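Wobbly cafe tables - fold the beer mat or fix the foot?

Forum: Small Cafes and Tearooms > Furniture and Fittings

firnasen_teas
5 February 2024
Right, I need a moan and some advice. We bought 13 small square tables from Bamard when we opened last June, and every one of them rocks. Our floor is old quarry tile and I knew it wasn't flat, but I've had two full cappuccinos go over this week and I'm fed up of wedging napkins under legs. Customers do it too, and then I'm picking soggy paper off the floor at closing. What do you all use?

potwash88
Screw-in adjustable feet. Cheap, ten minutes a table. Check the thread first, mine were M8 and I ordered M10 like an idiot.

Isach
Adjustable feet are fine until somebody moves the table, and then you're on your knees with a spanner in the middle of lunch. We had them for two years and I hated them. Cork wedges! Cut from old stoppers, a little tin of them by the till, job done.

potwash88
But people move tables whatever you've got under them? And your wedges get kicked out by the first pushchair.

Isach
Ours don't. Maybe your customers are rougher than mine :)

crumbs_and_co
Is it a four-legged base or a single pedestal with a cross foot? Makes a big difference. With a pedestal, tip it over and check the bolt under the top before you buy anything. I blamed my floor for months and half the wobble was a loose bolt.

firnasen_teas
Pedestal with a cross foot. I'll go round with the Allen key tonight. Never thought of the bolt, thank you!

Filip
Agree about the bolt, but I'd also look at where they stand. A small table pushed up to a wall has something to lean on, and people only knock it from three sides. All my two-seaters are against the brick now and I've stopped hearing about wobbles, with nothing bought at all.

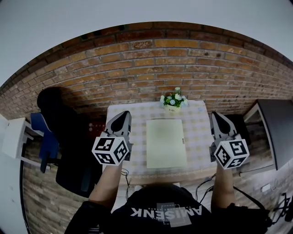 Re: Wobbly cafe tables (page 2)

crumbs_and_co
Against the wall is all right for one person, Filip, but couples end up side by side staring at bricks. I tried it and they just dragged the tables back out.

Filip
Depends on the room I suppose. Mine are mostly people on their own with a book.

firnasen_teas
Update - about half had loose bolts! Tightened the lot and they're much better. The two by the door still rock, so I'm ordering feet for those, and Isach, I've started saving corks for the rest.

potwash88
Measure the thread!!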